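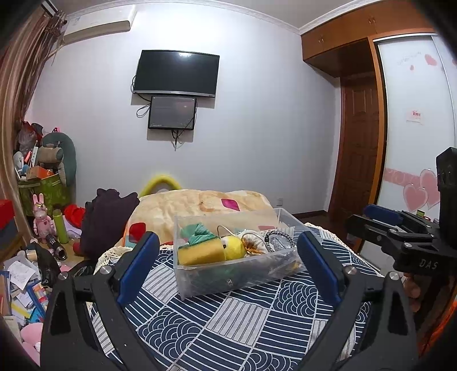
Pre-use inspection checklist, Multau hand-held gripper pair (trial kit)
Checked by Inès Arnaud, read over by Hamish Forsyth
Kit number 2718

I've had the Multau pair on trial since May and I go through this list before every session in someone's home. I've put my comments under each item, so if you're thinking of signing up for the service you'll get the good with the annoying.

1. Finger pads clean and flat – OK
The blue rubber faces pick up lint like you wouldn't believe, and bedding is the worst for it. I wipe them with a damp cloth and let them dry before I start. No lifting at the corners so far.

2. Screws on the fingers – OK, watch
The small silver ones near the pads. I check them with a fingertip first, then the driver. One on the left gripper needed a nip up (a quarter turn, if that). Sawatzky, who supply the kit, say never to force them and I believe them, it's plastic!

3. Fingers open and close freely – OK
I run each hand through 25 full squeezes. The right one has a slight click near the end of its travel. Dong-hyun Ahn had the same click on his set and wasn't fussed. I've noted it anyway.

4. Handle and grip – OK
Comfortable for me, but I have small hands. Jaxon Simard found it tight across the knuckles after 30 minutes and I'd like to see a bigger size offered.

5. Tray lift, two hands – PASS WITH COMMENT
This is the test I care about most. I use a clear plastic tray on a made bed and put soft odds and ends in it, a sponge, a plush toy, a little drawstring pouch. Come in at the ends and close both sides together. A mattress gives under the tray, so go slower than you would at a table. And check for cables looped over the top of the load before you lift.

6. Floor and walkway – FIX BEFORE STARTING
You do lose track of your feet with both hands full. Papers and folders on the floor go up on a shelf or into a box, and so does anything that rolls. I was too casual about this early on and nearly went over on a notebook.

7. Wall cords and screens – CHECK
Stay well clear of any cord hanging down to a socket. I keep an arm's length from a wall-mounted telly.

8. Battery and charging – NOT OK
One hand was at 63 per cent after a full night on the charger. I've emailed Behrouz Ranjbar at Floltbridge, who look after repairs, and asked for a replacement lead.

9. Carry case – OK
The zip's stiff. The foam holds both grippers snugly, though you have to put the left one in first or the lid won't shut.

Result: fine to use, on the second battery only. Item 8 stays open until the new lead arrives, and I'll redo item 2 at the next check.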